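The Slow Death of the Back Issue

Why some of us cannot put a magazine in the recycling, and what it costs us in shelf space

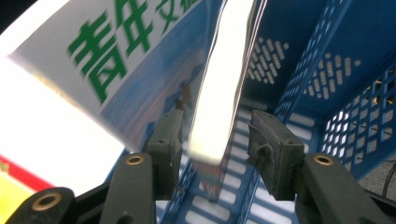 My aunt kept hers under the spare bed, in the order they had arrived, and if you stayed the night you slept on top of eleven years of gardening advice. She never gardened. She had a window box with a geranium in it, and the geranium was looked after by my uncle. But every month the magazine came through the door, was read over toast, and went under the bed with its brothers.

I have been thinking about her because I moved house in May, and the removal firm charges by volume. The man who came to quote looked at my hallway for a while and asked if I ran a shop.

I own 469 magazines. I know this because I was made to count them by the person I live with, who felt that a figure might shame me. It had the opposite effect. I had guessed at half that and was rather proud.

Books get all the sympathy. Throw out a book and people wince, even if it was a guide to tax in a year long gone. Magazines are meant to go. They are printed with the month on the front, like milk. The staples rust, the covers come away, and the competition on page 40 closed before you were married. Yet there they sit, and every so often one of them turns out to have the only decent recipe for marmalade ever printed.

Nurhan Özkan has made a living out of people like me. She runs a second-hand periodicals shop in Tornden, two rooms above a bakery, and everything in it smells faintly of rolls. She took the place over when the last owner retired, along with his stock, his kettle and a customer who had been coming in for the same missing issue of a model railway monthly since before she was born.

"He found it," she told me. "Somebody brought in a box and it was right there on top. He bought it and I never saw him again. I think I ruined his life."

Her best sellers are not what I would have picked. Fashion does well, but only if it is very old or very bad. Knitting goes within the hour. News weeklies hardly move at all, unless it is somebody's birthday, when they are bought, wrapped, looked at once and, she suspects, put under a bed. She also has a steady trade in magazines nobody in the shop can read. People learning a language buy them, and find that short articles about pop singers are easier going than the great novels they were told to start with. Others just like the covers.

She has rules about what she will take. Nothing damp. Nothing with the coupons cut out, as there is always half a sentence missing on the other side and it is always the half you wanted. No part-works, the sort where you build a clock over two years, as everyone in the country has the first 3 issues and no one has the rest. I went home and checked. I have the first 2.

Serious collectors use Jirine, a swap list that still goes out by post. I sent off for a copy. It lists 262 titles, in type so small I had to take it to the window, and the tone is brisk. "Spines flat or do not write," says one entry. Another, from a Mr Duman, offers a full run of a caravan quarterly to "a settled home only", as though it might need walking.

I did try to be sensible. I bought a set of Clodino storage boxes, which come flat and take an evening and some bad language to put together. I sorted by title, then by date, and then I made the mistake of opening one. It was an old film monthly with a long piece on an actor who was about to be the next big thing. He wasn't, poor man, but the piece was very good, and after it came a letters page on which two readers had fallen out over a western. By the time I looked up it was ten past one in the morning and I had filled a single box.

The person I live with proposed that I keep one issue of each title, as a sort of sample. I said I would think about it. In the end I took forty to the shop in Tornden, where Nurhan turned down nine of them for damp and paid me enough for lunch. I spent most of it on a bound volume of a beekeeping journal, and carried it home on the bus under my coat.

The new flat has a spare bed. It stands quite high off the floor.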